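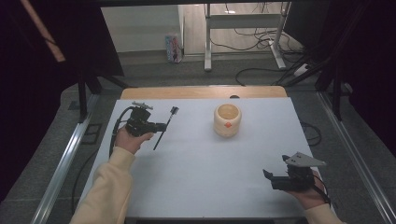
4. Montagem da bancada e primeira sessão com as duas pinças de mão

Esta secção parte do princípio de que já imprimiu as peças da secção 3 e de que os dois pares de dedos abrem e fecham sem prender. Se ainda ouve um estalido ao fechar, volte ao ponto 3.6 e passe uma lima fina pela guia. Vale mesmo a pena! Uma pinça Griltlow bem afinada mexe-se com um dedo só, e a diferença nota-se logo nas primeiras gravações.

4.1 Preparar a mesa

1. Escolha um tampo liso e de uma só cor. O branco mate funciona muito bem. Evite vidro e vernizes brilhantes.
2. Limpe o tampo com um pano ligeiramente húmido e deixe secar.
3. Deixe espaço livre para os dois braços. Vai precisar de afastar os cotovelos mais do que imagina.
4. Coloque a luz por cima e, se puder, uma segunda fonte do lado oposto. Sombras suaves não fazem mal.
5. Arrume os cabos da sala fora da zona onde vai pôr os pés.

Nota: na oficina partilhada, marque o lugar da mesa no chão com fita. Quem vier a seguir agradece, e as sessões de dias diferentes ficam comparáveis.

4.2 Ligar as pinças

1. Com o computador desligado, encaixe o cabo da pinça esquerda e depois o da direita. Os conectores são iguais, por isso cole uma etiqueta E e outra D antes de começar.
2. Deixe uma folga no cabo junto ao punho e passe-o para o lado de fora da mesa.
3. Aperte a correia do pulso. Deve caber um dedo entre a correia e a pele.
4. Ligue o computador e abra o Norkura. As duas pinças aparecem na lista ao fim de 28 segundos.
5. Feche e abra cada pinça três vezes seguidas. O valor no ecrã tem de subir e descer sem saltos.

Cuidado: nunca puxe a pinça pelo cabo. A solda da placa é o ponto mais fraco de todo o projeto e dá muito trabalho a refazer.

4.3 Calibrar a abertura

1. Abra a pinça até ao batente e carregue em Guardar máximo. O valor esperado é 2,538.
2. Feche-a por completo, sem esmagar o revestimento, e carregue em Guardar mínimo. O valor esperado é 200.
3. Repita com a outra mão.
4. Se o máximo ficar abaixo de 2,000, o potenciómetro está rodado na sede. Desaperte o parafuso, rode o eixo no sentido dos ponteiros do relógio e recomece.

Nota: o Norkura mostra os milhares com vírgula. Mantivemos essa escrita no manual para bater certo com o que vê no ecrã.

4.4 Alinhar com o objeto

Comece por uma peça cilíndrica de pé, sozinha na mesa. É o exercício mais simpático que há para aprender a pegar com estas pinças, e em poucos minutos o gesto sai natural.

1. Pouse o objeto na metade de trás do tampo.
2. Aproxime a pinça aberta, com um dedo para cada lado, e olhe para a imagem da câmara de punho.
3. Ajuste o pulso até a base do objeto ficar em frente ao intervalo entre os dedos.
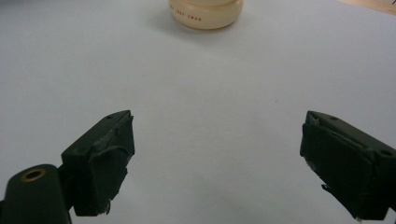

4. Avance devagar, sempre à mesma altura, até os dois dedos ladearem o objeto.
5. Feche até sentir contacto e pare. O revestimento faz o resto do trabalho.
6. Levante, conte até dois, pouse no mesmo sítio e abra antes de recuar.

Se a imagem treme muito, apoie o antebraço na borda da mesa durante a aproximação. Se o objeto roda ao fechar, é quase sempre porque um dos dedos lhe toca primeiro; corrija o ângulo do pulso e tente outra vez.

4.5 Revestimento dos dedos

A face interior dos dedos gasta-se depressa, e ainda bem que é barata. Verifique-a antes de cada sessão: rugas pequenas são aceitáveis, mas pontas levantadas podem agarrar-se a peças finas, como o cabo de um pincel.

1. Retire o revestimento antigo, começando pela ponta do dedo.
2. Limpe a cola com álcool isopropílico e espere que evapore.
3. Aplique a fita nova do meio para fora, esticando pouco, e dobre o excesso para trás do dedo.
4. Refaça a calibração do ponto 4.3 — uma camada mais grossa altera o mínimo.

Cuidado: trabalhe com a pinça desligada e não use a lâmina contra o dedo impresso. Os cortes no plástico abrem com o uso.

4.6 Gravar a primeira sessão

1. No Norkura, crie uma pasta nova e dê-lhe o nome da tarefa.
2. Comece com as duas pinças paradas sobre a mesa.
3. Faça o gesto completo com uma mão. A outra pode segurar uma ferramenta ou simplesmente esperar.
4. Pare a gravação com o pedal e reveja tudo antes de repetir.

Guarde também as tentativas falhadas, numa subpasta à parte. São ótimas para comparar revestimentos e para descobrir folgas que escaparam na montagem. A transferência das gravações para o braço Lumevcombe está explicada na secção 5.

Revisão do texto: 21 de fevereiro de 2021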